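Looking After an Oiled Wood Table

An oiled table is easier to live with than a varnished one in one respect: when it gets damaged, you can fix the damaged spot and leave the rest alone. The trade-off is that it needs a little attention a few times a year. The tips on this page apply to dining tables, desks and kitchen tables finished with oil or hardwax oil. If yours is lacquered or varnished, skip the sanding and oiling sections and stick to the daily cleaning.

Not sure which you have? Put a drop of water on a hidden spot, such as the underside of the top near a leg. On a lacquered surface the drop sits there in a bead. On oil that has worn thin it soaks in and leaves a dark spot within a few minutes. Freshly oiled wood will also bead water, so do the test on the most used area as well.

Daily cleaning

Wipe with a cloth wrung out in warm water. Follow the grain. Dry right away with a second cloth. Most tables need nothing else from one week to the next.

For grease, add a few drops of mild dish soap to the water. Rinse the cloth and go over the table again with plain water, then dry. Soap left on the surface turns dull and attracts dust.

Do not use window cleaner, bleach, scouring powder or the green side of a sponge. Microfiber cloths are fine if they are soft, but some of the cheap ones are rough enough to take the sheen off over a year or so. An old cotton T-shirt cut into squares works as well as anything you can buy.

Spray polishes with silicone are a bad idea on oiled wood. The silicone gets into the pores and the next coat of oil will not take evenly. If a previous owner used one, wipe the top several times with mineral spirits before you do any refinishing, with the windows open.

Pots, vases and plants

The black ring under a plant pot is the most common serious damage to a light wood table. It comes from moisture sitting between the pot and the wood for days. Terracotta is the worst, as water passes straight through it. Glazed pots are better but many have an unglazed foot. Use a saucer with a cork or felt pad beneath it, and lift the whole thing once a week to check that the wood is dry.

Silk or paper flowers save you the watering, but move them now and then anyway. Oak and pine change color in daylight, and anything that stays in one place leaves a pale patch where it stood.
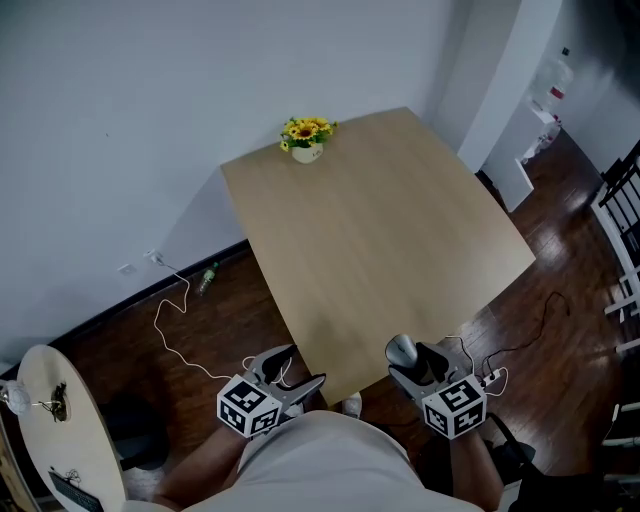
A small pot of sunflowers at the far corner leaves most of the tabletop clear.

The same goes for placemats, table runners and lamps. If the table has an extension leaf kept in a closet, bring it out into the light for a month or two each summer or it will stop matching the rest.

Water rings and heat marks

White rings are usually moisture trapped in the finish. Give them a day or two to dry out before you do anything. Many go away without help. If one stays, rub it lightly with a little oil on a soft cloth, along the grain, and wipe off the excess.

Black marks are in the wood itself. On oak they are often caused by iron, either in the water or from a can or pan left standing. Oxalic acid, sold as wood bleach, will lift them. Wear gloves and eye protection, follow the directions on the package, and rinse well. Treat the entire board from end to end, or you will trade a dark spot for a light one.

Small dents

Put a damp cotton cloth over the dent and touch it with the tip of a hot iron for a few seconds. The steam swells the crushed fibers. Check, and repeat if needed. This works on solid wood only. On veneer the heat can loosen the glue. Let the spot dry overnight and smooth it with fine sandpaper before oiling.

Re-oiling the top

Twice a year is enough for most households. We do ours in early summer and again in December before the holiday meals. A desk may only need it once.

Clear the table and clean it the day before so that the wood is fully dry. Keep the room between 60 and 75 degrees if you can.

Sand lightly by hand with 240 grit, always with the grain. You want to take off the raised fibers and nothing more. Use a cork block so your fingers do not press grooves into the surface. Vacuum, then wipe with a barely damp cloth and let it dry.

Pour a small amount of oil on a lint-free cloth and spread it thin. A tabletop 32 inches wide and five feet long takes about three tablespoons. People nearly always use too much. Wait 15 minutes or whatever the can says, then wipe off everything that has not soaked in. Look across the top from a low angle with a lamp at the other end. Shiny patches mean there is still oil sitting on the surface, and it will turn sticky if you leave it.

Do the edges and the end grain too. The ends drink more oil than the face and may want a second coat. Oil the underside once every few years to help keep the top from cupping.

Leave the table empty overnight. Light use is fine the next day, but hold off on wet cloths and hot dishes for a week.

Oily rags

Rags soaked in linseed or similar oils can catch fire by themselves as they dry. Never leave them in a pile or throw them in the trash as they are. Spread them flat outdoors on concrete until they are stiff, or put them in a metal can filled with water and close the lid. Paper towels used for the same job need the same care.

Wobbly legs

Most wobbles come from loose bolts. Tighten each one a little at a time, going around the table twice. If the bolts are tight and it still rocks, move the table to another part of the room and test again before you blame the legs. Felt pads come in several thicknesses and one extra pad under the short leg usually settles it.

Page last updated Jun 17, 2018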